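Workshop Tips » Clubs & Classes » Robotics

Fruit Practice for a Hand-Held Gripper

By Farzana Mirani
October 30, 2019

Print this page | E-mail to a friend

These tips come from the student gripper project at the Mabula after-school club, which started in August. Most of the practice is done at home on a small table, with whatever fruit is in the kitchen.

Setting the table

Put a cloth down first. Fruit rolls less on fabric than on bare wood, and juice washes out. Smooth the folds before you start, or a finger tip will catch in one. Use a shallow bowl with a wide rim. Deep bowls make the arms of the gripper hit the side before the pads reach bottom.

Mix the sizes. Apples, a kiwi, mandarins and full-size oranges give a good spread for one session. Set a few pieces so they touch, and keep small soft things like cherry tomatoes for the end.

Picking up an apple

Open the jaws wider than you think you need and come in level. Close until both pads meet the skin, one on each side, and then stop squeezing. Chenxi Wei puts a strip of tape on the handle to mark that point for an apple, and another for a mandarin.

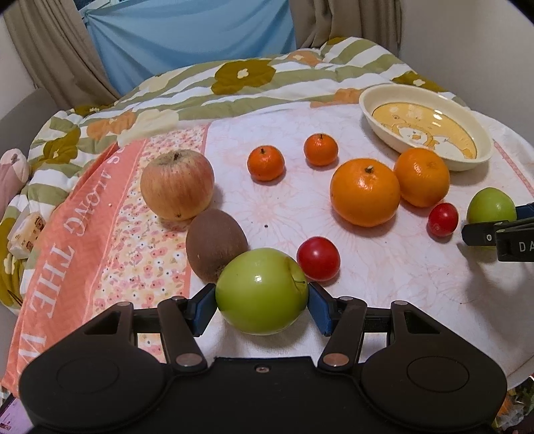 Moving fruit to the bowl

Lift straight up before you travel. Dragging pulls the cloth and knocks the neighbors. Lower the fruit until it rests on the bowl, then open slowly. If two people are working, agree on who goes first. Usman Mohmand's team lost 7 points at the Porkura meet when their arms tangled over the rim.

A round at Porkura lasts 80 seconds, so practice with a kitchen timer once the lifts are clean.

Cleaning up

Wipe the pads with a damp rag and a drop of dish soap. Citrus oil makes them slick. Dry them before you put the gripper away, and check the screws with a hand driver. Don't use a power driver on them. Bruised fruit goes in the freezer for smoothies.

Zeeshan Cheema has the spare pads. Ask him before ordering more.

Filed under: Kitchen Table Projects, Student Teams

12 shares | 3 comments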